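Filed under: Branding Tools, Reviews
Last updated: September

I've been using Tunarik to build brand boards for nearly six months now, and I'm still a fan! You drop in your colors, fonts and a logo draft, and it spits out 10 mockups you can send straight to a client (mine love the tote bag one).

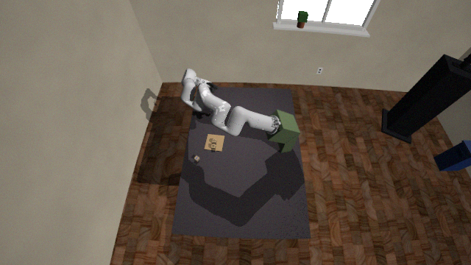

Green against charcoal and wood.

My gripe is the export. It's slow, and the PDF keeps swapping my heading font. At $15 a month I'd like that fixed, but I've already renewed.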